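Rokedo's promise looks thinner up close
2020-08-27

Ask anyone at Grendham city hall how to fix a housing shortage and the answer these days is one word: Rokedo. The plan would turn an empty office block on Drotby Street into 300 apartments, with a share set aside for renters on low incomes. The drawings are lovely. Drawings usually are.

The trouble starts with that share. When the plan first went before the city, the talk was of homes for bus drivers, cooks and home health aides. The version now up for a vote sets aside 23 units. The rest will rent at whatever the market will bear, and in Grendham the market has been bearing quite a lot.

City planners call this a realistic balance. Maybe so. But the developer is also asking for a tax break that runs well past the date when the rent limits expire, and I have yet to see anyone in the planning office explain why the public should keep paying after the public benefit stops.

Then there is the building itself. Office floors are deep, and bedrooms need windows. The layout gets around this with long, narrow units and what the plans call "flex rooms" — a polite term for a room with no daylight. Families are supposed to want these.
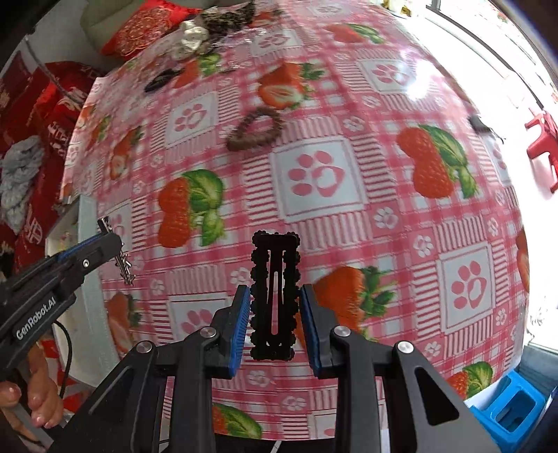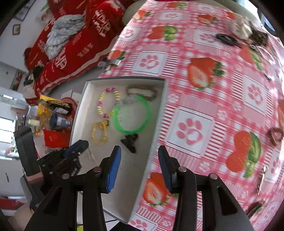
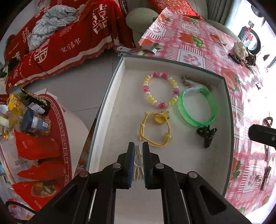 What the neighbors remember

People on the blocks near Abdel Hamid Square have heard this sort of pitch before. A smaller conversion there was sold on the same terms four years ago. It opened 2 years behind schedule, and the cheaper apartments were the last to be finished. Tenants still complain that the elevator serving their side is out more often than the one in the main lobby.

The city says it learned from that job. The new agreement does include fines for late delivery, though they are capped so low that a delay could cost the owner less than hiring a second crew.

The vote is set for next month. Before then, the council could ask for longer rent limits and publish the full cost of the tax break. So far neither item is on the agenda.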